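**Itdale Open Day (robotics)** is a yearly public demonstration of bin picking held at the Flurthorpe workshop in Itdale. Run by the Ntuli group. Stub article, needs sources for the early years.

## Background

Started as a closed visit for parts suppliers, later opened to schools and anyone who signed up. The group was set up by Lesego Buthelezi, who still gives the opening talk. Talk is short. Most of the day is spent at the work cells, watching an arm take mixed objects out of a bin.

First edition had 12 guests and no printed program. The 2024 edition, held on November 3, 2024, had 200 places, all taken before the doors opened. An extra evening session was added for people on the waiting list.

## Format

Visitors go round in small groups. Stops are:

- welcome desk and safety talk
- picking cell
- software corner (grasp planning, screens only)
- questions, coffee

Each stop has a host. Groups move on at a bell. Timing slips in the afternoon, usually at the picking cell, where people tend to stay put and ask for one more try.

## The picking cell

The cell is the main draw. A KUKA arm reaches into a gray bin clamped to a wooden tabletop, with the cables and hose tied along the arm. Objects are ordinary household stuff with very different shapes: a plush dolphin, a black hairbrush, a white spatula, a round puffy yellow thing and so on. Soft, stiff, flat, round. Flat ones are the hard ones, the spatula espescially when something else is lying on it.

Bin is well used and looks it, scuffed floor, scratched far wall. Clamps are plain shop clamps.
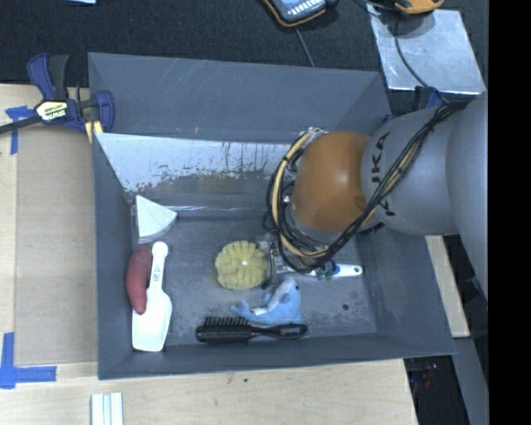

## Software

The cell runs on Vedia, the group's own planning package. Vedia picks a grasp, scores it, sends the arm in, then logs the result. A failed grasp goes in the log too. Vaughan Tamihana wrote most of the scoring part and hosts the software corner, where visitors can scroll through old attempts and see the scores next to them. The log stood at 3,886 attempts when the 2024 edition opened.

Two modes are shown:

1. Free pick. Arm takes whatever scores best.
2. Named pick. A visitor calls out an object, the host types it in. Slower, and sometimes the object has to be uncovered first.

Named pick is the more popular of the two with school groups. It was added in January, after requests from teachers.

## Safety

Guests stay behind the floor line while the arm is powered. No reaching over the bin. Objects are put back by the host only, arm stopped. Stop button is shown to every group during the safety talk, and the host presses it once so that people know what it does.

## Reception

Feedback forms from 2024 were mostly positve. Common complaints: hard to see from the back row, too little time for questions. Several teachers asked for a worksheet to take home. Buthelezi said in the closing session that the next edition would have smaller groups and a raised step for the back row.

## See also

- Bin picking
- Grasp planning
- Vedia (software)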